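Zusus Clurkeck distortion pedal: six weeks of chainsaw tone in my spare room

I'll say up front that I'm a rhythm player. I tune low, I pick hard, and my idea of a nice clean sound is the two seconds before the drums come in. So when Karabo Khumalo, who sings in our band, forwarded me a link to the Clurkeck and wrote only "this one's filthy," I had it in the cart before rehearsal was over. (Sorry, savings.)

The Clurkeck is a high-gain distortion from Zusus, built for people who love that old buzzing Swedish death metal guitar sound but would like to hear which chord they're playing. It has four knobs — Level, Gain, Low and Bite — plus a little toggle marked Tight. Power comes from a regular nine-volt supply. There's no battery option, which bugged me for a day and then I forgot about it.

First impressions were loud. I plugged in, put everything at noon, hit an open low string and my neighbor's dog started up. There is SO much gain in this thing! At noon you already have more than most bands need, and past two o'clock it turns into a swarm of hornets in a mailbox. I mean that kindly. For a slow, doomy riff with lots of ringing strings I'd happily leave it there all night, but for anything fast I keep Gain at 10 o'clock and let my picking hand do the work.

Tight is the best part of the pedal. Flip it up and the flab drops off the bottom, so palm mutes come back at you like somebody kicking a door. We have a song with a long gallop in the middle that always went to mush on my old box, and with the toggle up I can hear every note (including the ones I fluff, unfortunately). Flip it down for the big sludgy stuff.

Bite is where you need to be careful. It's a high-mid control and it's very strong in the last third of its travel. Through my 15-watt practice combo I liked it low. Through the big cab at rehearsal I had to bring it up a good way to get past Pravesh, who plays the other guitar and has never turned down for anyone in his life. Don't set this pedal at home and expect to walk into a room with a drummer and have it work. 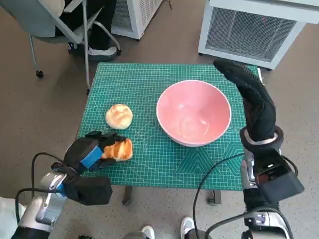 Bun and pink bowl on the green cutting mat.

Recording is where I got really happy. We tracked a demo in October, two guitars, double takes left and right, and I used the Clurkeck on all of mine. Ionuț Bogdan mixed it for us and he barely touched my tracks, just a cut down low to make space for the bass. The sound has a grain to it, a sort of dry rasp on top, that sits right where you want it under a growled vocal. Cuiping Xiong asked what amp it was, and she's been playing bass in grind bands since before I could hold a pick, so I'm going to be smug about that for a while.

Now the grumbles. It's noisy. With that much gain you expect hiss, sure, but between songs it sounds like I'm frying onions, and you will want a gate after it. The knobs are also too close together, and Gain turns so easily that I've knocked it with my shoe twice in the middle of a set. I've put a rubber ring on it now. The LED is a blue one that could land planes.

It doesn't clean up, either. Roll your guitar volume back and you get the same distortion, only quieter and a bit sad. If you play anything with soft verses, bring another pedal or a channel switch.

I tried it on bass too, just for fun, with Tight down and a clean signal blended in. Huge! Without the blend all the low end leaves the building, so don't skip that.

Would I buy it again? Yep, and I'm trying to talk Pravesh out of getting one, as two of these at once would be a wall of bees. If you play death metal, crust or anything else with a logo your mom can't read, give it a go. For thrash I'd try it in a store first and keep that toggle up.

Score: four and a half out of five. Half a point off for the hiss and the shoe thing.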